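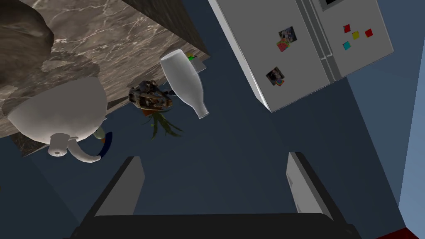 Weiße Teekanne, braungraue Marmorplatte mit hellen Adern.

Seit Oktober trinke ich nachmittags keinen Kaffee mehr. Ich hatte schlecht geschlafen, wachte um zwei Uhr auf und lag dann bis zum Morgen wach. Meine Ärztin fragte, wie viele Tassen es am Tag seien. Ich sagte vier, es waren eher sechs. Danach habe ich nach dem Mittagessen auf Tee umgestellt.

Von Tee verstand ich damals wenig. Im Schrank lagen Beutel, deren Haltbarkeit abgelaufen war, und eine Dose Rooibos, die jemand mitgebracht hatte. Den Rooibos habe ich getrunken, die Beutel weggeworfen. Lejla Krasniqi aus meiner alten Abteilung gab mir dann ein Päckchen losen Darjeeling und schrieb mit Kugelschreiber die Ziehzeit darauf: drei Minuten, keine Sekunde länger. Ich habe ihn am ersten Tag acht Minuten stehen lassen. Er war bitter, und ich habe ihn trotzdem ausgetrunken.

Inzwischen habe ich vier Sorten da. Darjeeling für den frühen Nachmittag, einen Sencha, Pfefferminze und noch immer Rooibos für den Abend. Den Sencha gieße ich nicht mit kochendem Wasser auf. Ich lasse den Kessel nach dem Kochen offen stehen, bis ich die Spülmaschine ausgeräumt habe, dann passt die Temperatur ungefähr. Ein Thermometer besitze ich, benutze es aber nur für Brot.

Das Wasser ist bei uns sehr hart. Auf dem Schwarztee steht nach kurzer Zeit eine dünne Haut, die am Tassenrand kleben bleibt. Ich habe eine Weile gefiltertes Wasser genommen und den Unterschied geschmeckt, vor allem beim Darjeeling. Die Kartuschen habe ich dann zweimal nicht rechtzeitig gewechselt und es wieder gelassen. Mein Nachbar Edin Kadrić kauft für seinen Tee stilles Wasser in Flaschen. Das wäre mir zu viel Schlepperei in den dritten Stock.

Eine Kanne spüle ich nur mit heißem Wasser aus, ohne Spülmittel. Alle paar Wochen kommt ein Löffel Natron hinein, kochendes Wasser darauf, über Nacht stehen lassen. Der braune Belag geht damit ohne Schrubben ab. In der Tülle hilft eine schmale Flaschenbürste, meine hat 2 Euro gekostet.

Ich schlafe wieder besser. Ob das am Tee liegt, weiß ich nicht, ich gehe seit dem Winter auch früher ins Bett und lasse das Telefon im Flur. Den Kaffee am Morgen habe ich behalten, zwei Tassen, die zweite meistens im Stehen. An Tagen mit langen Besprechungen trinke ich auch mal eine dritte und merke es abends.

Als Nächstes möchte ich einen Oolong probieren. Mateja hat mir einen empfohlen, 13 Euro für 100 Gramm. Vorher mache ich aber die Pfefferminze leer, von der habe ich viel zu viel gekauft.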